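Plerneo (director's cut) – is the longer version worth it?

Ovell74
14 January 2019
I have the theatrical disc and have now watched the director's cut as well. It adds 16 minutes. Most of that goes into the second act, where the courier waits at Sterstead station and the switch of the ledgers is shown in full. In the shorter version you have to infer the switch from one line of dialogue. I think the restored scene fixes the main plot hole.

laryea_r
Disagree. The switch was never a plot hole. The line at the customs desk covers it, and the ledger has a different spine in the next shot. Showing it early kills the tension in the last reel. 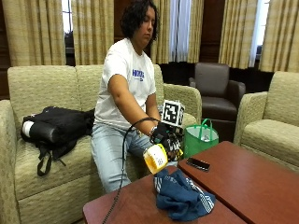 The sound is also worse on the long cut. The restored scenes are plain stereo, and the level drops each time one begins. I had to turn the volume up twice.

Grainfield
Which disc is that? Mine has a mono track throughout and I hear no drop.

laryea_r
The second pressing, limited to 450 copies. Grey spine.

Grainfield
Mine is the first pressing, black spine. That may explain it.

Ovell74
I have the grey one too. The drop is there but small, and I would still take the longer cut. At 90 minutes the theatrical version leaves the sister with almost nothing to do – she has two scenes and then vanishes.

laryea_r
Granted on the sister. I would keep her scenes and lose the station.

tapehead_mk
Has anyone compared the colour? The night scenes on my black spine copy lean green.

Grainfield
Same on mine. I will check it against the old tape in March when I have the player back.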